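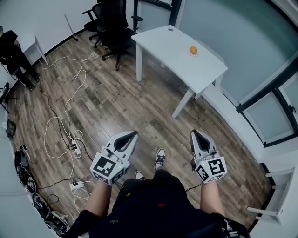 A reader on the Clovach site wrote in after the last item to ask whether a small white table can stand on a plank floor next to full-height glass without marking the boards or going out of level by spring. It can, with some attention to the feet and to where the chairs run.

Slender legs put the whole load on four small contact points. Check the feet first. A bare metal or hard plastic end will dent softwood, and grit caught under it will scratch the finish on any species. Fit felt discs to tables that stay put. Under anything that gets dragged, use a hard nylon glide and clean it once a month. The Prothero glide set comes in packs of 4 and fits most round legs; the Skamgate stockroom carries it under part number 1267.

Office chairs are the larger source of wear. A five-spoke base on hard casters runs the same short path all day, and the finish goes dull along that path before it goes anywhere else. Swap hard casters for soft-tread ones, or put down a mat. If a mat is used, lift it every few weeks, as boards under it keep their original color while the rest of the floor changes.

Boards next to glass take more sun and wider temperature swings than boards in the middle of a room. Gaps open in December and close again by early summer. Do not fill them in winter. The Civuvano office left its window row unfilled and had no cupped boards the following year; the row across the hall was filled in January and had to be sanded.

Leave 10 inches between the table edge and the glass so the frames can be wiped down without moving furniture. Check level at both ends of the top. A piece of fruit that rolls off its own accord is a fair test, though a spirit level is quicker to read. If one leg is short, shim the foot and leave the top screws alone.

Filed under: Floors & Fittings, Small Offices

Related items
Felt, nylon or rubber: feet compared
Casters for hard floors
Cleaning black window frames
Cable holes in tabletops: sizes and grommets

© 2000 Clovach Newsletter | Contact the editor | Back to top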